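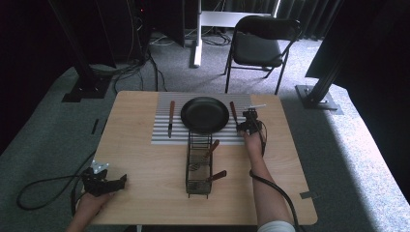 Handheld Gripper Station: Setup and Care
Lab handout, Unit 5

Today we finally get our hands on the grippers! You have read about the jaws, the cable and the mounting plate, and now you get to look after a pair of them for a whole session. I love this unit. The station looks simple, but nearly everything that goes wrong in a recording goes wrong in the ten minutes before it starts.

Names first. The pair you will use is the Corkia set, and the software that logs it is Grater. If you are in the Nestville section, your set is the same model with an older latch, so skip step 3 and use the thumbscrew.

Before you plug in

1. Wipe the jaws with a dry cloth, inside faces too. Kitchen tasks leave a film on them, and a handle that slides a little in the grip will spoil your data long before you notice it.
2. Open and close each gripper by hand, all the way, 8 times. You are feeling for a gritty spot. Smooth all through? Great, carry on. Gritty? Tag it and take the spare.
3. Press the latch until it clicks, then tug gently on the plate. It should not rock.
4. Run your fingers along the full length of each cable. Stop at any kink or flat place and check the jacket.

Cables

Give these more time than you think they need. Each gripper trails its own cable, and the cable has to follow your arm through the longest reach in the task without pulling. Plug in, take hold, and reach to the far edge of the table with each hand. If you feel a tug at the wrist, let out more slack and try again. Keep the spare length off to the side where your feet won't find it.

Zeroing

Start Grater and choose Pair Check. Close the right gripper fully and hold it closed until the number settles, then do the left. Now open both fully. A good opening reads 555 on our scale, and anything within 5 of that is fine. If one side is off, clean the jaws again and repeat before you touch the settings. Dirt is the usual culprit, and it is so satisfying to watch the number drop right into place after a wipe!

Laying out the task

For the pan and utensil task, the pan goes in the middle of the striped mat and the wire basket goes on your side of it. Do one slow rehearsal with the recorder off. Pick up a utensil by the handle, lift it clear, set it down. If the jaws touch the mat before they close, raise your wrist.

Looking after the set

Jaw pads get changed every 2,000 closings. Grater keeps the count under Service, so write it in the Edwards log (the binder on the shelf by the door) at the start and end of your session. When you finish, unplug at the connector, never by the cable, and coil loosely in big loops.

For next time: bring your log page and one question about jaw wear. We will take an old set apart and look at the springs.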